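布製品のしわ対策と保管について
生活用品のお手入れ情報

2022年3月10日

テーブルクロス、シーツ、カーテンなどの大判の布は、洗濯の方法よりも、脱水から収納までの扱いによって仕上がりに差が出ます。本ページでは、家庭で行える手入れの要点をご案内いたします。なお、個別の製品については、必ず縫い付けられている取扱い表示を優先してください。

1 洗濯前の確認
取扱い表示で、洗濯の可否、液温の上限、アイロンの温度区分を確認します。しみがある場合は、全体を洗う前に部分的な処置を済ませてください。食用油のしみには台所用の中性洗剤を少量なじませ、布の裏側に当てた白い布へ移し取ります。強くこすると生地が毛羽立ち、その部分だけ色が薄く見えることがあります。
濃色の布は、目立たない箇所に水を含ませた白い布を押し当て、色移りの有無を調べます。

2 洗濯と脱水
大判の布は屏風だたみにし、洗濯ネットに入れます。洗濯槽に詰め込むと布が動かず、折り目に沿って深いしわが残ります。容量の七割を目安としてください。
脱水は短時間で止めます。麻や綿麻混の布では一分以内とし、水が滴る程度で取り出しても差し支えありません。脱水後は槽内に放置せず、速やかに広げます。

3 干し方
四隅を持って軽く振り、縁を両手で引いて縦横の目を整えます。竿が一本の場合は、左右の長さを少しずらして掛けると、内側にも風が通ります。淡色の布であっても、長時間の直射日光は変色の原因となりますので、陰干しをお勧めします。
9月の長雨の時期など室内で干す場合は、扇風機の風を布の下端に向けて送ります。

4 アイロンがけ
完全に乾く前、手で触れてわずかに湿り気を感じる段階が適しています。乾いてしまった布には霧吹きで水を与え、巻いて20分ほど置くのではなく、ちょうど20分を計って置いてください。時間が長すぎると、室温の高い日ににおいが生じることがあります。
アイロン台に載りきらない布は、耐熱性のあるテーブルに毛布と綿のシーツを重ね、その上で作業します。塗装面やビニール製の覆いの上では行わないでください。中央から縁に向かってかけ、縁の縫い目は最後に押さえます。かけ終えた部分は、熱が取れるまで動かさないようにします。

5 アイロンを使わない方法
化学繊維を多く含む布や、普段使いの敷布であれば、手のしによって整えることができます。平らな台に広げ、霧吹きで全体を均一に湿らせた後、手のひらで中央から外側へ空気を押し出すようにならします。そのまま自然に乾かします。引く力が強すぎると、縁が波打つ原因となります。

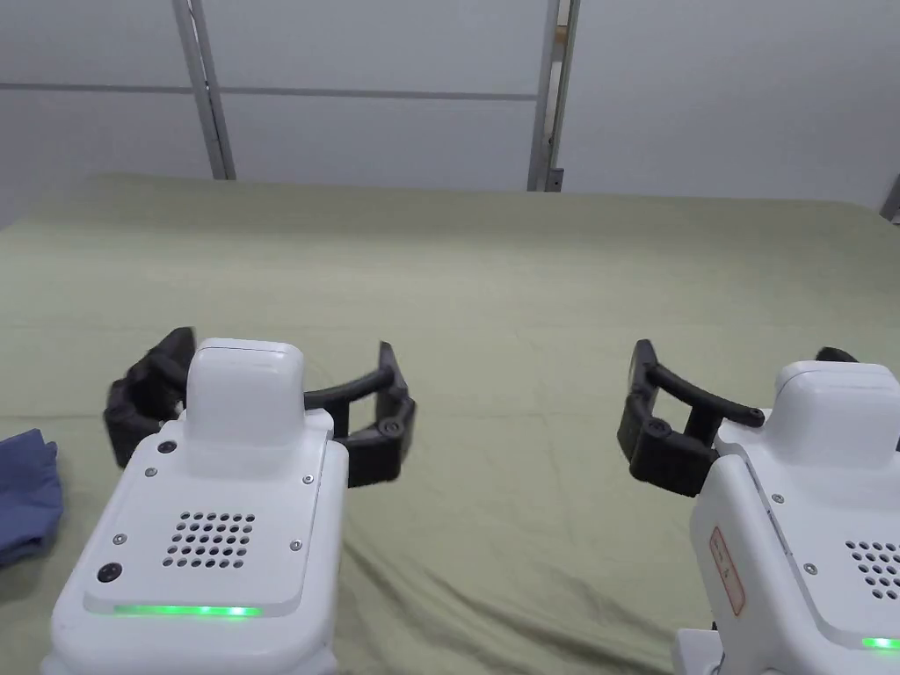
手のしについては読者の方からもお便りをいただいており、綿のクロスでは霧吹きの水にむらがあると乾いた後に輪じみのような跡が残ったため、湿らせたタオルで全体を押さえる方法に改めたところ跡が目立たなくなった、とのことでした。水道水の成分や糊剤の残りが跡の原因となる場合もあります。糊付けした布には、先にすすぎ洗いを行ってください。

6 収納
十分に乾いたことを確認し、折り目の位置を毎回変えてたたみます。使用頻度の低い布は、直径の大きい紙筒に巻くと折りじわを避けられます。引き出しに重ねる場合は、薄手のものを上に置いてください。
防虫剤は種類の異なるものを併用せず、布に直接触れない位置に置きます。ビニール袋に密封しての長期保管は、湿気がこもるためお控えください。

関連ページ
食用油のしみの落とし方
洗濯ネットの選び方と寿命
アイロン底面の汚れの手入れ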